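Bead night, the short version

28 April 2018

Quick one tonight, I have 16 minutes before I need to be in the car. Several of you asked how the bead sorting is going. It's going. Slowly.

So the background if you missed it -- I bought a mixed lot from a lady clearing out her craft room. Seed beads, pony beads, some glass, some plastic, a lot of dust. All in one big freezer bag. The bag split in the hallway. I am still finding them in my slippers.

Siwan Voyle (she taught the beading class I took in August, the one above the Zendeo shop) told me to do it by color first and size second. I did size first. Don't do size first. You end up with seven little cups of the same brown-ish mess and then you have to do every cup all over again. Lost a whole evening to that.

What I do now:

Tip a small scoop into a tray. Small! I was dumping in way too much. Spread it with your fingers, pull out whatever is the odd color, leave the rest. Then the next scoop.

Black ones last. They all look the same under my lamp at home, navy and black and that very dark green, and I must have re-done them 4 times. Daylight helps. A white table helps even more, which is why I gave up on the kitchen counter. Too speckled. A bead lands on it and it's gone for good.

Trays -- a few people wanted to know. I tried a dinner plate (they roll off), a muffin tin (fine, but a pain to pour out of), and a baking sheet with a dish towel in it. The dish towel is really good for picking beads up with a needle. Terrible for scooping though, they get stuck in the loops. Hòa Châu uses a felt mat and swears by it. For plain sorting I like a tray with sides that slope. The beads slide down to one corner when you tilt it and you can get at them with a finger.

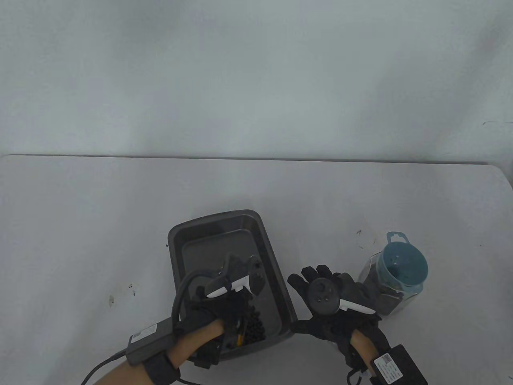

Jars next. I wanted all matching ones and then I saw what matching ones cost. So it's jam jars, washed, labels soaked off overnight in warm water and a bit of dish soap. The glue on a couple of them would not budge so I rubbed it with cooking oil and left it an hour. Worked ok. Make sure they are bone dry inside before you pour anything in. I didn't wait on one and had beads stuck all up the sides, had to tip them out on a paper towl and start over.

I'm writing the color and size on masking tape on the lid. Should maybe go on the jar and not the lid, now that I think about it, lids get swapped. Ugh. Will fix later.

Someone in the comments asked if I'm counting them. No!! I counted one jar, once, the little red ones, and got 1,146 and then the phone rang and I never want to do it again.

Still to go: the clear ones, the whites, and a sandwich bag of what I think are bugle beads but half are broken. Anyone want broken bugle beads? Will mail.

Ok shoes, keys, gone. The bracelet pattern goes up next time, I havent forgotten.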